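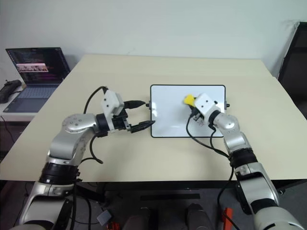
Small whiteboard, flat on the table, yellow eraser to hand. Flat is how you want it for everything below.

How to get a small whiteboard properly clean

The small whiteboard is a humble thing. You buy one to plan the week, you write "ring dentist" on it in November, and by Christmas "ring dentist" has become part of the board. You can rub at it with the eraser. You can rub at it with your sleeve. The dentist remains unrung and the words remain legible, slightly greyer each time, like a reproach.

I have three of these boards in the house and have ruined one of them, so I write with some authority.

What you need

The board's own eraser, or any felt or foam one
Two soft cloths, one for damp work and one for dry
A mug of warm water with a drop of washing-up liquid in it
Surgical spirit or a whiteboard cleaning spray
A dry-wipe marker that still works
An old towel, if you care about your table

Before you start

Take the board off the wall, fridge or wherever it lives and lay it down. People clean them upright and then wonder about the grey dribble on the paintwork. If the board has magnets or knobs on the edges, put the towel underneath so it doesn't scratch anything and doesn't skate about when you press on it.

Move your laptop. I don't say this lightly. Colin Pickering, who lent me his kitchen for the Sturkaddale quiz scoreboard, can tell you what a mug of soapy water does to a keyboard, and will, at length.

Step 1. Dry wipe

Start with the eraser and nothing else. Hold the board still with one hand and work from one short side to the other in straight, overlapping strokes. Circles feel more industrious but mostly move the dust into new circles. Press evenly, with the whole face of the eraser down, and lift it at the end of each stroke.

If the eraser is leaving more than it takes away, stop and clean the eraser. Bang it on an outside wall, downwind. Foam ones can be washed under the tap, squeezed out and left overnight.

Step 2. Go over the old writing

For the ghosts that are left, scribble over them with a fresh dry-wipe marker. Cover every bit of the old line, then wipe it off straight away while the new ink is wet. The solvent in the new ink loosens the old. It feels like vandalism and it works on most things, including the time Anqi Wei labelled our chore rota in permanent marker and signed it.

Use black. Red over anything gives you pink, and you'll be living with pink for a while.

Step 3. Spirit, sparingly

Still there? Put a little surgical spirit on a cloth (on the cloth, please, and not poured over the board) and rub gently over the mark. Open a window. Give it a few goes before you resort to strength, as strength is how I ruined the Takholm.

Keep the spirit away from the border. On some boards the edging is only glued on, and the glue has no loyalty.

Step 4. Wash and dry

Go over the whole surface with a cloth wrung out in the soapy water, then again with plain water, then dry it with the second cloth. Any soap left behind makes the next marker skip and bead. Do the corners too. Rounded ones are easier than square ones, but they still collect a little crescent of grime, and once you have noticed it you will never see anything else.

Tilt the board towards a window when you've finished. Smears show up in the reflection long before you'd spot them from above.

Things not to use

Scouring pads. Cream cleaner. Toothpaste, whatever your aunt says. Nail varnish remover, which took the shine off mine in a patch exactly the size of a biscuit. Furniture polish, unless you'd like a board that can't be written on at all.

How often

Dry wipe whenever you change what's on it. A wash every couple of weeks if it's in daily use, or sooner in a kitchen, where everything acquires a fine layer of dinner. Writing that has been up for months will always be harder to shift than yesterday's, so if a list matters that much, copy it on to paper and let the board go.

Ring the dentist first.

Last updated 2024-12-27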